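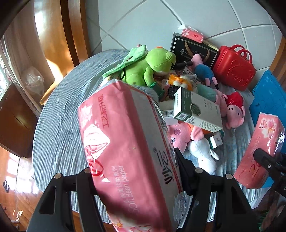
Wrist view, left gripper. Tissue pack in the jaws, second one held over by the right edge of the table.

Grasp width estimate jumps around on shiny wrappers, planner then refuses the place move

Posted by Teodoro Mangubat
September 25, 2020

Hi all. Will try to keep this short, have to hand over the setup soon.

Two grippers, wrist camera on each, cluttered round table. Plush toys, gift bag, boxes, packets, tissue packs. Job is sorting: packs go to one side, everything else stays put. Stack is Fleltesura for perception (segmentation plus the width estimator), Nirnska for planning and the gripper controller. Both more or less stock, I only wrote the glue.

Plush: fine. Cartons: fine. Tissue packs are the problem. Picks up ok, then as soon as the pack is between the jaws the mask starts breathing. You can see the glare on the pink side in the pic. That patch moves when the wrist moves. Mask loses the bright part, gets it back, loses it again. The width estimate follows it. Planner takes width as the attached object size, so the collision box grows and shrinks, and sooner or later it overlaps the toy pile and I get

attached_body in collision at start state, aborting

and the arm just sits there holding the pack.

From the last long run: 1,623 pick attempts across all objects, 452 of them aborted with this message. Almost all packs. Not one on plush.

What I tried:

- exposure down. Glare smaller, but then the dark stuff at the back dissapears, the black bag especially
- median filter on width, window of 10. Better while the wrist is still, no help when it's moving
- padding set to zero in the planner. Aborts go away, then it knocked the pile over on the way out. Put it back
- retraining on my own crops, 300 labeled frames. Small gain, not enough

Second thing, may be related. The wrapper gives when you squeeze. The controller reads that as slip and closes more, pack gets thinner, width changes again. So even with a perfect mask I'd have a moving number.

Is there a sane way to freeze the object size after the grasp? Or am I using the attach call wrong. Logs on request, they're big.

Comments

threepinjoint: which attach mode? tracked or fixed

Teodoro Mangubat: tracked. Whatever the default is, didn't touch it

threepinjoint: ok then that's your problem I think, writing it up

mossy_kernel

Polarizing filter on the lens. Had the same with candy bags, went away. Cheap, try it first.

Comments

Teodoro Mangubat: Can't get one to sit on this lens, housing is in the way. Also have window light coming in from the side so the angle changes all day

mossy_kernel: tape? lol. Or close the curtain

Teodoro Mangubat: Tried with the curtain. Less glare, still aborts

threepinjoint
Accepted

Ok so. You're feeding a live perception estimate into something that should be decided once. Stop doing that. Tracked mode is meant for things you push along a surface, where the camera really does know more than the hand. Once the jaws are closed the hand knows more than the camera.

What I do, in order:

1. Before closing, take the mask from the approach. Several frames, with the wrist moving, and keep the union of the masks and not the mean. Glare knocks a different hole in each frame so the union fills them in. Throw out any frame where the mask touches the image border.

2. Close. Wait until jaw position is stable. Read the width from the jaw encoders. That's your thickness between the pads, the camera gets no vote on it.

3. Build the box. Thickness from the encoders, length and height from step 1. Add a small margin on length only, the film at the ends of those packs sticks out and the segmenter nearly always misses it because it's transparent.

4. Attach in fixed mode. From here perception isn't allowed to touch it until release.

5. If you still want to know whether it dropped, run a yes/no check on the side. Jaw position below a floor = lost it. Don't hook that to the geometry.

In the glue it's something like

box = box_from_union(masks, drop_border=True)
box.thickness = gripper.width_settled()
scene.attach(box, mode="fixed")
tracker.pause()

Don't forget the pause. If the tracker is alive it republishes under the same id and the planner happily swaps your box for the new one. No warning. Cost me a whole afternoon.

Now the pose. Your pack is tilted in the jaws, and by a good bit going by the picture. If you attach an axis aligned box in the gripper frame it'll be wrong at the corners, and a corner is what hits the pile. Take the long axis from the union mask, rotate the box with it. In plane is enough.

On the squeeze thing: that's separate and yes you should fix it too. The slip detector looks at jaw velocity after contact. Stiff object, jaws moving = slip. Soft pack, jaws moving = pack is squashing. It can't tell the difference. Set a force ceiling per object class and turn off re-grip for the soft class. Let it creep. With step 2 done after settling, a bit of creep later makes the real thing thinner than your box, and that's the safe direction.

One more. "In collision at start state" can also come from the pile and not the pack. If the scene cloud gets refreshed while the held pack is in view, part of the pack ends up in the cloud as an obstacle, and then the attached box collides with its own ghost. With a wrist cam the pack is filling half the view, so I'd bet some of your aborts are this. Mask out the held object before updating the cloud, or only update from the other arm's camera. And if you go with the other arm's, remember it may be holding a pack as well.

Comments

Teodoro Mangubat: The ghost thing!! Just dumped a cloud from a failed one and there's a pack shaped blob right inside the jaws. Ok. Doing all of this

Teodoro Mangubat: Update, fixed mode plus pause plus masking the cloud. Short run only but no aborts on packs so far. Tilt not done yet, using a fat box for now

threepinjoint: fat box is fine until you place near something

Teodoro Mangubat: yeah it won't place next to the suitcase. Says no room. Will do the rotation

halfduplex_ann: does width_settled() block? mine returns straight away with the commanded width

threepinjoint: it blocks if you set a timeout, otherwise you get the last command back. bad default imo. There's a ticket

Rønning

Different take, I'd leave the tracker alone and fix perception. We use Flondolia on top of the segmenter, it does temporal smoothing of the mask and has a confidence per pixel, so blown out pixels get low weight and the old mask holds. Works well on our stuff. Ours is mostly cardboard though so take with salt.

The print on the wrapper could help too. There's plenty of it, red characters, that black logo, flowers at the end. Features on the print are rigid-ish even when the film shines. Register against a flat scan of the pack and you get pose even with a hole in the middle. Creases will hurt. I haven't tried it on something this crumply.

Comments

threepinjoint: not against it for the pose part, but he'd still have live size going into the planner

Rønning: fair. use both then

Teodoro Mangubat: Might try the print matching for the tilt, the logo is nice and high contrast. But I have two different faces up depending on how it's picked so it'd be two scans at least

Rønning: scan all sides, match against all, take the best. Slow but you only do it once per pick

mossy_kernel: still think you should try the tape

Teodoro Mangubat: Adding for whoever finds this later, the setting is called attach_mode and it's in the planner config, not the scene config. If you put it in the scene config it gets ignored without an error. Rotation is in now, long axis from the union mask like threepinjoint said, places next to the suitcase fine. Re-grip is off for packs. Left it on for the cartons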